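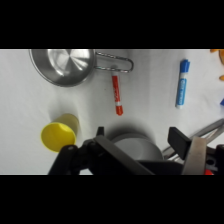

By four in the afternoon the robotics room at Flornham is loud enough that I have to lean in to hear anyone, and what they're all yelling about is a marker. Blue, they want the blue one. The arm, as far as I can tell, wants the red one.

I came to spend an afternoon with the Flemum club, and I'll confess I expected battling robots with saw blades. What they do here is tidy up! Each team gets a white tablecloth with kitchen stuff and school supplies scattered over it – a yellow cup tipped on its side, a little steel pan with a wire handle, the markers – and the arm has to pick out whatever the judge calls.

It sounds easy until you watch a tenth grader try to teach it. The students steer the arm through a pickup by hand, again and again, and the software learns from their runs. They had 61 good ones when I arrived and wanted 100 before the regional round of the Mansour Cup in September (last year they went with 27 and came home early, and they're still sore about it).

The part I liked best is that the arm only gets to look through a small camera down by the gripper. So the kids have taped paper over the monitor to hide everything else, and they crouch there squinting at a view that is half gripper fingers. One girl told me she'd started reaching for her cereal that way at home. Shiny things are the worst, she said. The pan drives them nuts, and so do the markers, which roll.

They let me try. I got a finger of the gripper near the cup, got cocky, and shoved it clean off the table. Big cheer. My run was deleted right away.

The parts come out of a starter kit from Cusisia plus whatever turns up in the shop closet, and the club meets until six, or until somebody's ride starts honking. When I left they were arguing about whether to change the tablecloth for a darker one. I think the white one won, but the vote was still going on in the parking lot.

214 shares | 3 comments

Comments

gluegunmom: My son is on this team and our silverware drawer has never been so organized. Go Flemum!

retired_machinist: Try a little rubber on the fingertips for the pan. Worked for us on polished parts.

pjk: Do they take eighth graders?

Related
The Mansour Cup: what to bring, where to park
Flornham's bridge-building class goes back to balsa
Our readers' favorite after-school clubs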